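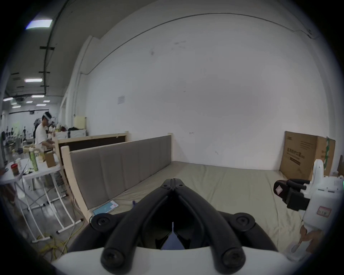
Prostanora 手持夹爪使用两个月:装、调、擦、修,啰嗦一篇

先交代一下我是怎么用上这东西的。我们组做衣物整理的动作采集,工位就搭在大车间的一角,靠着白墙,一张浅色木床架配一张大床垫,旁边一张白色折叠桌,上面常年堆着瓶瓶罐罐和纸盒。采集的人一手握一只夹爪,在床上叠衣服、摊衣服、把皱成一团的东西理开。夹爪是 Lotau 出的 Prostanora 手持款,一套左右两只,我们拿到手的价格是 3587 元,不含备用夹指。掏钱的时候有点心疼,用到现在嘛,心疼少了一些,手疼多了一些,后面会说到。

网上能找到的评价大多是开箱,拍拍包装、捏两下扳机就写完了。可是这种工具好不好,要看它在一个工位上待久了以后是什么脾气:螺丝会不会松,夹指会不会打滑,线往哪儿走,坏了能不能自己拆。所以我把这些日子攒下来的零碎都写在这里,有点长,泡杯茶慢慢看吧。

到手和第一次装

夹爪出厂是半装好的,壳体和手柄已经合上,夹指要自己装。两根黑色的弯夹指,从两侧往中间收,到前端留一道窄缝。说明书的装配图画得挺清楚,就是字小得过分,我是用手机拍下来放大了看的。

装夹指有个顺序问题,说明书没强调,我吃过亏。我一开始把一根夹指的螺丝全部拧死,再去装另一根,结果合拢的时候前端错开了一丁点,夹硬纸板看不出来,一夹薄布就露馅,布从缝里溜走,气得人想把床单撕了。后来学乖了,两根都先带上螺丝,留一点活动量,捏合扳机让它们自己找正,手别松,再对角把螺丝一点一点收紧。这么装出来,前端合得很服帖,夹一张餐巾纸都能提起来。

螺纹胶我建议上,用中等强度的那种就好,一小点,别贪多。我同事第一次涂得太豪放,胶溢进转轴里,夹爪张开时涩得像推一扇受潮的老木门,只好拆了用酒精慢慢擦。这事怪不着厂家,不过说明书要是肯写一句“少量”,我们能少忙一个下午。

对了,左右两只是有区别的,装错了也能装上去,这一点设计得不太聪明。我在手柄底下各贴了一小截彩色胶带,左边黄的,右边蓝的,后来那胶带掉过好几回,掉了再贴,也成习惯了。

工位怎么摆

这一段可能和别人家的情况不一样,您挑着看。

我们的床垫比较大,人站在床边,胳膊要伸得出去,又不能让腰一直弯着。最早床架摆得离墙远,床垫后头空着一条,衣服动不动就滑下去,捡一次断一次,数据也跟着废一条。后来把床整个推过去贴着白墙,世界清静多了。背景是一面平平的白墙,对后面处理画面也有好处,颜色干净,衣服的边缘好认。

床单的颜色我们换过几轮。白的不行,和墙混在一起,夹爪外壳又是白的,看回放看得眼睛花。花的更不行。最后定下来用偏橄榄绿的素色,深浅衣服放上去都分得清,也不怎么反光。床单不用铺得很平,有些褶子反倒接近真实家里的样子,Irfan Baloch 头一回来帮我们调工位的时候还专门把我刚抻平的床单又揉皱了,我当时脸上的表情应该不太好看,哈哈。

线是最烦的。我们地上的线是黄色的,颜色显眼,图的就是走路能看见,可是一忙起来还是会乱,绕到桌子腿底下,绕到床架旁边。我的办法很土:每天收工前蹲下来理一遍,从插头那头开始顺,别从中间拽。买过一种 Pusetti 的魔术贴扎带,比塑料扎带好用,能反复开合,也不会在线皮上勒出印子。缺点是粘布毛,用久了背面像长了胡子,拿旧牙刷刷一刷还能再战。

折叠桌我本来想换成带抽屉的,后来没换。东西摊在面上,找起来快。只有一条规矩请务必遵守:喷罐一类的东西别和夹爪放在一块儿。有回喷完清洁剂手一滑,雾气飘到夹指上,那天下午夹什么都打滑,查来查去,谁也没想到是它。

上手的感觉

握感总体是好的。手柄是竖的,往下变宽,底座方方正正,五个手指包上去有着落,食指自然就到了扳机那一带。壳体上有个绿色的小指示灯,不大,亮度也不刺眼,干活时余光扫一下就知道机器还醒着。这个小灯我很喜欢,比那种一闪一闪还滴滴叫的体贴多了。

重量嘛,刚拿起来觉得没什么,一轮下来手腕就有话要说了。我个人的极限是一轮最多16件衣服,再多动作就变形,扳机也捏不到位,录下来的东西自己都不想看。个子小、手小的同事撑不到这个数,我们就让她们多歇几回。Lotau 的客服建议配一条护腕,试了,有点用,夏天捂得慌。

夹布的表现要分开讲。棉T恤最听话,夹住袖子或者衣角往上一带,布料就立起来一个尖尖的角,另一只夹爪压在对面低一点的位置,两边一配合,翻折很顺。牛仔裤也可以,就是要多用点力。最难伺候的是滑溜溜的化纤,夹尖稍有磨损就跑,得趁早换夹指,不要硬撑着。

还有一个小窍门,夹边的时候别贪心,只捏住最外面那一点点。捏得太深,会把下面那层一起带上来,新手十有八九都犯这个毛病,我自己也犯了好一阵子。先用夹尖在布边上轻轻蹭一下,蹭出一个小褶,再合拢,成功率高很多。慢就慢一点,慢下来录得反而干净,返工也少。
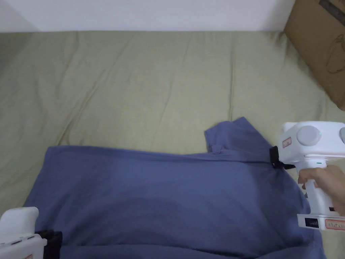 平时怎么擦、怎么养

每天收工我会花一小会儿打理夹爪,步骤不复杂,说给大家参考。

先关电,绿灯灭了再动手。夹指内侧用无尘布蘸一点酒精,顺着一个方向擦,别来回蹭。棉毛特别爱藏在夹指根部,光擦是擦不出来的,要用镊子夹,夹出来搓成一小团,蓝的灰的什么颜色都有,看着还挺解压。转轴的位置用软毛刷扫,不要对着吹气,我吹过,毛全进去了。

白色外壳显脏,握手柄的地方最先发灰。拿湿布擦就行,贴着标签的地方绕着走,标签上的小字可是报修时要用的,擦花了就麻烦。我第一周就差点把一张标签的边擦翘起来,赶紧用指甲按回去,按了好半天。

螺丝每周三早上检查一遍,挨个用手试,有松动的再上工具。为什么是周三?周一大家都忙着把一周的衣服拆包分类,周五又人心涣散,挑来挑去就周三最合适。说来也怪,容易松的总是固定那几颗,靠近夹指下端的大螺栓倒是从来没让我操过心。拧的时候到位就停,塑料件吃不了太大的劲儿,我用的是 Savolainen 的小扭力螺丝刀,手感很准,就是柄太滑,我在外面缠了一圈网球拍的吸汗带。

放置也有讲究。我不喜欢把夹爪随手搁在床上,床垫软,夹指一歪就戳进布里,拎起来的时候受力很别扭。我们在桌边做了个简单的托架,用厚纸板裁的,丑得很,好用得很。夹指微微张开着放,弹簧不受力,过一夜再用,开合的手感和前一天一样。

校准这件事

每次换过夹指或者重新紧过螺丝,都要重新校一次开合行程。流程是:全张开,停一下,全合拢,再停一下,然后存。听着简单,容易出错的地方在“停一下”。手一急,还没到底就松了,存进去的行程偏小,后面录的每一条都带着这个毛病,当场又看不出来。

Irfan 教我在校准后做一个小测试,我觉得值得推广。拿一件薄T恤平摊在床单上,右手夹起一角,左手在另一边轻轻压着,慢慢抬,看夹尖合拢和屏幕上的读数是不是同时到位。要是布已经夹紧了,数字还在往下走,就再校一遍。我头几次嫌他啰嗦,后来有一批数据整个重录,我就再也不嫌了。

顺带说说手机。我们有时会把手机搁在床垫上看时间或者回消息,开始录之前千万记得拿走。这条写在墙上都没用,我就是那个写了纸条又忘了拿手机的人。

坏过一次,修的经过

用到第二个月,左边那只开始闹脾气,合拢没问题,张开的时候慢半拍,像没睡醒。先擦,没用;再校准,也没用。我给客服写了邮件,回得倒快,让我寄回去。寄回去工位就得停,我舍不得,征得他们同意之后自己开了壳。

开壳不难,难的是合回去。壳体的卡扣方向有里有外,硬掰会留白印,我掰出来一道,至今看见都难受。建议拆之前把每一步拍下来,螺丝按位置插在一块泡沫上,别放碗里,放碗里就是一碗螺丝汤,谁也分不清谁是谁。

毛病出在回位弹簧那里,缠了一缕线头,很细,深蓝色的,绕得紧紧的,把弹簧的一端勒住了。用尖头镊子一点点挑,挑了快一盏茶的工夫,挑断了两回,最后总算整根拉出来。装回去一捏,啪,清清脆脆地弹开,那个声音真是好听!我捏了好多下,旁边的人以为我疯了。

后来右边那只我也趁机打开看了,里面同样有毛,只是还没缠上。所以要是您也拿它来干布料活儿,建议隔一段时间就开壳清一清,别等它罢工。厂家的保养说明里没有这一项,我已经写信去提了,客服回信说会转给工程那边,后面有没有下文还不知道。

不太满意的地方

夹指磨损比我预想的快,尤其是夹尖。备件要单独买,发货也慢,等得人心焦。我们现在柜子里常备2副,用掉一副就赶紧补。

左右夹指没有防呆,上面说过了,再念叨一遍。

手柄只有一个尺寸。手大的人嫌挤,手小的人够扳机费劲,要是能出个可以换的手柄套该多好。

小黑屏上的字偏小,站着还行,弯着腰在床上干活的时候,要把手腕翻过来才看得清,一翻动作就断了。我现在是干脆不看,录完一轮再看。

值不值得买

如果您只是想试试手感,偶尔夹个盒子、夹个瓶子,我觉得可以先借一套来玩,别急着下单。要是像我们这样天天和布料打交道,Prostanora 这套是我目前用过最顺手的,夹得细,声音轻,坏了自己能修,壳子拆开里面也讲道理。预算里请把备用夹指、扎带、一把好的小螺丝刀一起算进去,再留一点给护腕。

新人来了,我一般先让他擦一天夹爪再上床叠衣服,擦过的人下手都轻。托架的纸板样子我画了个草图,想要的话在下面留言,我找时间扫出来,就是字丑,别嫌弃。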